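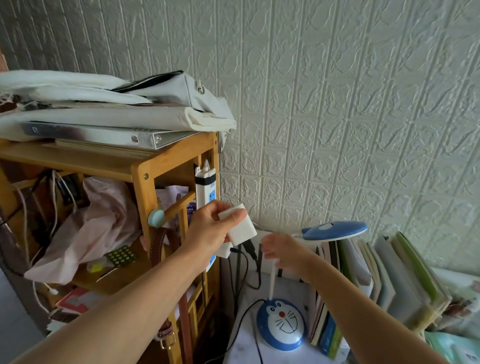 The Carts Took the Hauling. The Plugs Are Still Handwork.

By the time Arif Rondonuwu starts his shift at Dorkik, the day's rooms are already in order on his phone. A scheduling program called Revia put them there overnight. It has read the repair requests, checked which residents agreed to a visit and worked out a route by floor. Two self-driving carts are loaded in the basement with bulbs, cords and clean linen, and they will meet him upstairs when he needs them.

Dorkik runs 352 furnished rooms for students and young workers in two buildings on Tuhumury Street. Until June of last year, the room crew did everything on foot. They picked up paper slips at the front desk, pushed their own carts and wrote up each visit at the end of the day. Rondonuwu remembers walking back to the basement four or five times a shift for a part he hadn't known he would need.

"My knees are better," he says. "My head is more tired. Before, you got a rest in the elevator."

The carts come from Plosen, a small maker of indoor delivery machines. They travel the hallways and call the elevators, but they stop at the door. What happens past the door is up to the crew, and a lot of it comes down to small electrical things: a charger seated badly in a power strip, a reading lamp that flickers, a cord run somewhere it will get stepped on. Residents bring their own lamps and strap their own power strips to the furniture, so few rooms are alike. Revia can tell a technician that a lamp has been reported. Someone still has to put a hand on it.

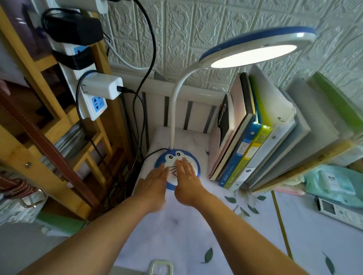
A Doraemon desk lamp with its light on. Lamps and plugs are checked by hand.

The company says no one on the crew of nine was let go. Two people who retired were not replaced, and the others picked up their floors. Each room visit is now planned at 38 minutes, a number the crew argued over for most of the winter. The first version of the schedule allowed less and left no time to talk with residents. Rondonuwu thinks the talking matters to the job. A student may file a request for a dead outlet and mention at the door that the heater has been off for a week.

Pay has gone up one step for those who completed the cart training. The training took two days, most of it spent on what to do when a cart blocks a fire door.

There are complaints. The program logs the start and end of every visit, and some of the crew dislike being timed. Supervisors have agreed to look at the logs by floor and leave individual names out. That arrangement is up for review next June.

Rondonuwu has asked for one change of his own. He wants to be able to move a room down the list without typing a reason. So far he still has to type one.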